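Grasp width labels for soft wrappers: use them or drop them?
Forum > Perception and policy learning > Handheld demos

clisow_kiri
Posted September 13, 2023

Hi all! I've been training a policy on handheld gripper demos of sorting litter, and I'm having a brilliant time with it (the wrapper episodes are my favourites by miles). The pipeline is Osdale for tracking, then my own script that turns jaw opening into a width target at each step. Boxes and bottles are fine. Wrappers are a mess. The width never settles, so my "grasp closed" detector fires three or four times in one pick and the segmenter chops the episode to bits.

Has anyone got a decent trick for this? I'm on a 5 frame window at the moment.

Kiri Lowther

mukach
Reply 1

Lovely problem! Width on its own won't get you there with film. Can you post a frame from the gripper camera at a bad split? I'd like to see how much of the pads the packet hides.

clisow_kiri
Reply 2

Sure, one with the purple packet. The detector called "open" on this frame, and you can see the pads are plainly against the sides of it. The pile on the blue surface is blurred as well, which I suspect upsets the tracker.

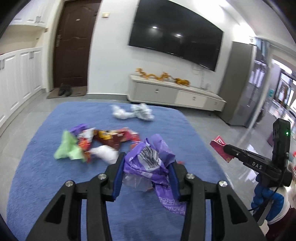 mukach
Reply 3

Oh that's a good one. Glossy, folded, and even the barcode has gone wavy, so anything matching texture on the packet will drift. I'd mask out everything between the jaws before tracking and take the pose from the cabinet and the door, which are nice and rigid. There's a second gripper at the right as well, so mask that too or it'll drag your pose about.

bisht_fan
Reply 4

Disagree on masking between the jaws. You throw away the best grasp signal you have! I trained a tiny classifier on that crop, 300 labelled frames, holding or not holding, and it beat my width threshold easily. Bisht has a labelling tool that makes it an evening's work.

mukach
Reply 5

Mask it for pose, keep it for the classifier. Two separate inputs. I still wouldn't trust 300 frames on clear film though.

bisht_fan
Reply 6

Fair, clear film is where mine falls over. Add hysteresis: 3 frames to switch on, longer to switch off.

clisow_kiri
Reply 7

Ooh, I like the two inputs idea. I'll label about 50 episodes this week and run both versions, masks on and off. Will post the split counts here when it's done!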